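A Saturday morning with a robot that lives in a computer

March
Words: our technology writer

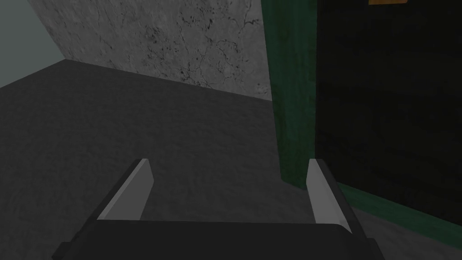

The gripper's-eye view at Brundero: two pale fingers, a lot of floor and a wall full of cracks, all of it simulated.

I'd expected noise. When Brundero invited readers to its open day at Totanwood, I pictured clanking and hissing and somebody handing me ear defenders at the door. What I got was a warm room, a plate of shortbread and a row of screens, because the robots being shown off that morning do all their early learning inside a computer.

The program is called Futedow, and it builds rooms. Some are neat little kitchens, but the one I was sat down in front of was much gloomier, with a dark grey floor and a concrete wall that looked as though it had been through a few hard winters. I asked why anyone would bother drawing cracks in a pretend wall. Apparently a robot that has only ever practised in spotless rooms can get in a terrible muddle when it meets a scruffy one, so they make plenty of scruffy ones (my garage would suit them nicely).

Then they let me drive! You get a pair of handles, one for moving about and one for opening and closing the fingers, and you look out from just behind the gripper, so it feels a bit like peering over the bonnet of a very small car. I had 4 minutes. I spent 2 of them turning the wrong way and most of the rest snapping at thin air like a cross lobster, while a boy of perhaps nine waited behind me and sighed.

He was far better at it than I was, of course.

The proper training doesn't need either of us. Futedow can run 200 rooms side by side, and a task has to be tried 1,000 times on screen before anyone at Brundero will let it near the real arm, which is called Ahuja and has a workshop to itself across the yard. We were taken over in small groups after coffee to watch it put wooden blocks in a tray. It was slow, much slower than I'd imagined, and it stopped for a long think before every block. I found myself holding my breath each time, and when the last one went in we all clapped, even the boy.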